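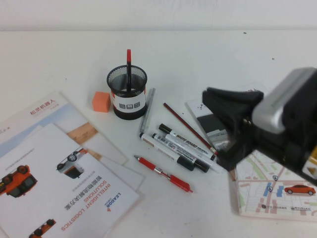

Teaching by Demonstration: Gallery

The Sornham Institute for Assisted Handling maintains a programme in which robotic arms are shown everyday tasks by people. An operator either guides the arm by hand or directs it from a remote station, and the movements are recorded for later study. The pictures on this page show the work at the desk station, which was opened in June under the direction of Myroslav Vakulenko.
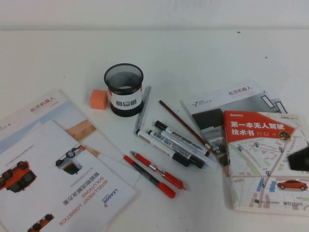

Desk tasks are assigned to new operators before any other work. They call for small movements and considerable patience, and the programme at Caltport has adopted the same order of training. Pens and markers lying at a slant beside an empty mesh holder require the operator to settle the angle of the wrist before the fingers close. Each operator completes 29 demonstrations before moving to the next task.

Recordings are reviewed by a second member of staff, who notes hesitations and unnecessary movements. Those which meet the standard are added to the Horobets collection, which now contains over 2,000 demonstrations. 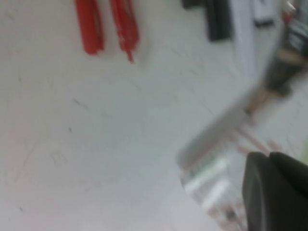 The remainder are retained separately and used in the training of reviewers. Operators may request to see their own recordings, together with the written notes, and are encouraged to do so before their next session. Sessions at the remote station are limited to four hours a day.

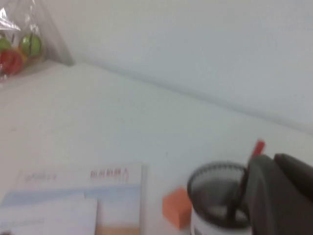 Is previous experience with robots required of new operators?

Previous experience is not required. All operators receive seven days of instruction at the Zivham training rooms, covering both hand guidance and remote control, and are supervised throughout their first month.

Enquiries concerning visits should be addressed to the programme office at Sornham.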